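Filed under: Home & Workspace > Your Questions

Buying a Secondhand Desk: FAQ

Last updated: January

I've bought and resold a silly number of used desks, and the same emails keep landing in my inbox, so I'm answering them all in one go!

How much should I pay?

Less than you think. My Winevel cost 318 new and I got it for well under half that (with the legs still boxed). Ask what the seller paid, then wait a bit before you make an offer. 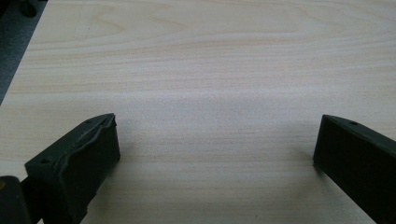 What finish should I look for?

Go by how you work. I write by hand a lot, so I hate a glossy top, and dark ones show every crumb. I'd go for something pale with a soft sheen and long streaky grain running side to side, like this one, and I'd always want to see it in daylight before handing over money.

Will it fit in my car?

Take the legs off and measure the top on the diagonal too. My Kirnham is 1408 mm long and it went in my little hatchback with the front seat all the way forward. I drove home hugging the wheel, but it went in!
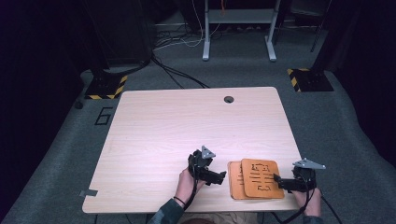
And bring your own hex keys, please. Sellers always swear they have one somewhere, and then you're standing in a driveway at 7 p.m. while they empty out kitchen drawers.

Can I fix a wobble?

Usually, yes. Tighten the frame bolts with the desk upside down, then flip it and adjust the feet. If the screw holes have stripped, try a slightly fatter screw, but check it isn't longer than the top is thick (ask me how I know).

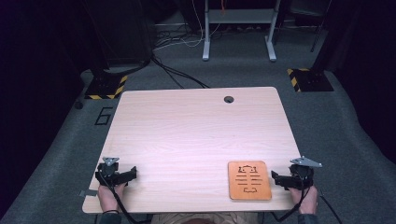
If it still rocks after all that, check your floor. Mine slopes, and I blamed a perfectly good Flakard for months.

Comments (3)

Caoimhe Ó Conaill: Diagonal tip saved me, thank you! Mine was 1170 and just squeezed in.

deskless_in_june: Any thoughts on Mansour frames? Found one nearby but no feet on it.

pat r: Felt pads fixed my wobble.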